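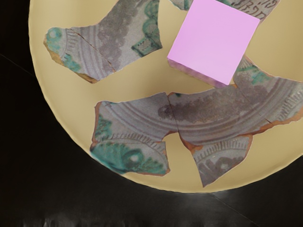

Gitorlow: shards, contact and a pink cube

Jun 11, 2023

Most of the evenings since the last post have gone on the simulated side of Gitorlow. The arm itself is still clamped to the end bench at Nuchit with its wrist cover off, waiting for a bearing. I can do very little to it until that turns up, so I have been building the scene it will be trained and tested against: broken glazed pottery on a pale round plate, with a plain cube added as a reference object.

The job has not changed. The arm should look down at a plate of sherds, pick one, lift it clear without dragging it over its neighbours, and put it somewhere else. Matching the pieces to each other comes later, if at all.

Meshes

The shards are scanned meshes with a colour texture. For drawing, that is all you need. For contact it is a nuisance. A curved fragment with grooves on one face and a ragged clay edge has far more triangles than the solver wants to see, and the obvious shortcut of wrapping each one in a single convex hull fills in the concave side. A boomerang-shaped piece then behaves like a solid slab, and anything placed in the crook of it floats.

I now split every shard into convex parts offline and cap the count at 40 parts per shard. Below that the long curved piece still had a phantom web across its inner edge. Above it the step time went up and I could see no difference in where things came to rest. The original mesh is kept for rendering only.

Two fixes that were needed along the way:

The scans were not watertight, and the mass properties came out as nonsense for the thinner pieces. I close the meshes before computing volume and then set the density by hand.

The collision margin was left at the default, which had been chosen for something the size of a chair. At sherd scale it left a visible gap under everything. I reduced it until the gap went, then backed off a little because the stack began to buzz.

The cube

The cube is there because I know what it ought to do. It has flat faces, even density and a flat pink colour which appears nowhere on the pottery, so finding it by colour threshold is trivial. If the cube sinks, creeps or spins, the contact settings are wrong and there is no point looking at the shards yet.

It starts tilted so that it overlaps the edges of the pottery. A cube flat on a plate tests almost nothing. One lying across uneven edges has small contact patches and shows up friction errors quickly. With the old settings it would creep sideways and never go to sleep. I raised the torsional friction and shortened the time step, and it is better behaved now, though I do not trust it on the steeper pieces.

Segmentation

Menach is the segmentation script I started in spring. It takes the overhead view and returns one mask per object, and it was written for washers and offcuts, where every object is one colour. Glazed pottery upsets it in several ways. The green motifs get cut out as objects in their own right. The grey staining joins areas that should be kept apart. Worst of all, the concentric grooves run on from one shard to the next, so where two edges meet closely the script happily merges the pair and offers me a grasp point on the break between them.

The thin orange-brown line of exposed clay is the best cue I have found. It does not run all the way round every piece, but where it is present it is a boundary. I have added a term that rewards mask edges lying along it. The merges have mostly stopped. The motifs are still a problem, and the shard with handwriting on it sometimes gets a separate mask for part of the script.

Because the renderer gives me true object ids, I can at least score all this without drawing masks by hand. The current set is 2,141 renders with the lighting and the camera position varied. I left the dark table surface alone apart from its reflections, which were being picked up as objects when they were sharp. They are now well blurred.

Even

Even is the small planner that turns a mask into a gripper pose. It still assumes parallel edges. On the cube it does what it should. On the shards it tends to choose the narrowest span, which on a lobed piece is close to a point and nowhere near the centre of mass, so the piece would swing as it came up. I have begun weighting candidates by distance from the centroid. No results worth printing yet.

To do

Rerun the drop test with the plate rim included in collision -- at present the plate is a flat disc as far as the solver knows.

Try the clay-edge term with the texture desaturated, to see how much of it is colour and how much is shape.

Write the pose log in metres throughout. Part of it is in millimetres, and I lost an evening to that.

Order a second bearing while I am at it.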